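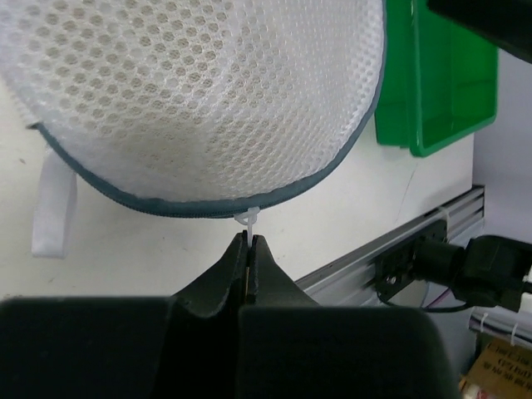

Does the Urnar cell replace the people on the opening bench?
The cell takes over one task at the bench, and a person still has to load it, clear it and deal with what it leaves. Most laundries that run one keep the same number of staff on the shift and move one of them to sorting or pressing.

Urnar two-arm bench cell
Supplied by Grillen

The Urnar is a bench-height cell with two small robot arms fixed to one aluminium rail. It was designed for laundries that handle personal clothing in zipped net bags, such as those serving care homes, hospitals and staff residences. Opening and emptying these bags is slow work for the fingers, and over a long shift it is hard on the thumbs and wrists.

What the cell does
One bag at a time is presented to the arms. A gripper takes hold of the zip pull and draws it along. The fingers are narrow at the tip so that they can close on a small plastic pull without catching the net. If the pull slips, the arm tries again twice, then stops and asks for help with a tone and a light on the operator's screen.

Bags that have been packed very full are harder for the cell than half-full ones. The zip curves with the load and the tape puckers. We advise sites to agree a fill line with the homes or wards that send the bags in, and to have it printed on the bag.

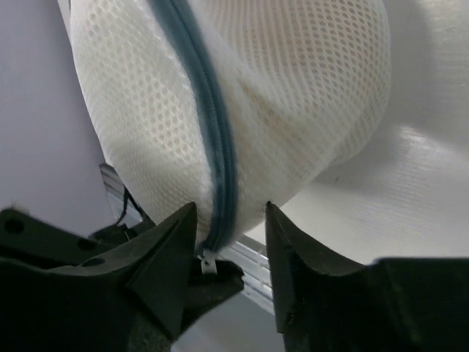
Yesenia Salazar wrote to us after her first month with the cell at Pevanholm to say that her thumbs no longer ached at the end of a shift, but that she missed having someone across the bench to talk to. She asked whether the cell could be turned to face the sorting table. It can, and Pevanholm has now done this. The cable run needs to be long enough, so please tell us before delivery if you want the open side facing the room.

What changes for staff
Expect the job to change more than the rota does. The person who used to open bags now looks after the cell and checks pockets, labels and stains once the clothes are out. That checking should stay with a person. The cell has no way of knowing that a cardigan has a hearing aid in the pocket.

Some staff take to it at once and some do not. Heriberto Grajales at Pevanholm runs the early shift, and his advice to other sites is to let everyone stop and restart the cell on the first morning, before any real work goes through. He also suggests keeping one hand-opening place on the bench for busy spells.

During a trial in June, the Pevanholm cell was given 1,521 bags. It opened 1,101 of them without help. The rest were opened by hand, mostly bags with a broken or missing pull. Your own figure will depend a good deal on the state of your bags.

Handling other items
The same arms can be taught to pick up and pass light items across the table, including plastic bowls, trays and folded cloths. Teaching a new item takes a trained person roughly 9 hours, spread over several days. Items that are wet through, sharp or hot should not go in the cell.

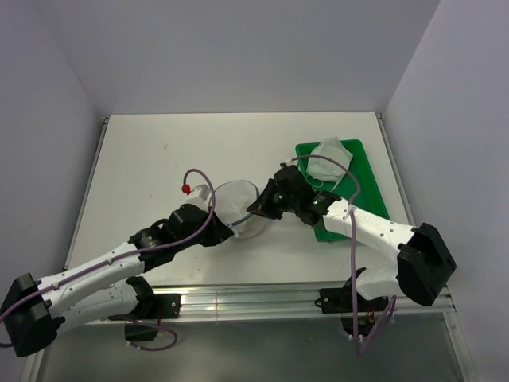

What you get
Two arms with grippers, fitted to the front rail
Table and side walls
Operator screen on a swing bracket
Stop button for each side of the bench
300 spare finger pads
One day of training on site, for up to six people

Not included
Bags, bins and trays. A Nordin feed table can be fitted on the left or right and is ordered separately.

Fitting and space
The cell runs from an ordinary wall socket. It needs a level floor and clear standing room in front, as the arms are mounted on the front rail and that is where a fitter will work. Keep steam lines and open drains well away from it.

Cleaning and care
Wipe the tabletop at the end of each shift with a damp cloth. Lint collects around the gripper joints and should be brushed out daily with the power off. Check the finger pads weekly and change them in pairs. Scuffs on the fingers are normal. A chipped tip can snag netting and should be replaced before the next shift.

Before you order
Send us a dozen of your own bags, worn ones included, and we will run them and return them with a short report. Ashwin Hegde handles trials and site visits. Mercedes Cuervo deals with spare parts and repairs. Both can be reached through the Grillen service desk, from 8 am.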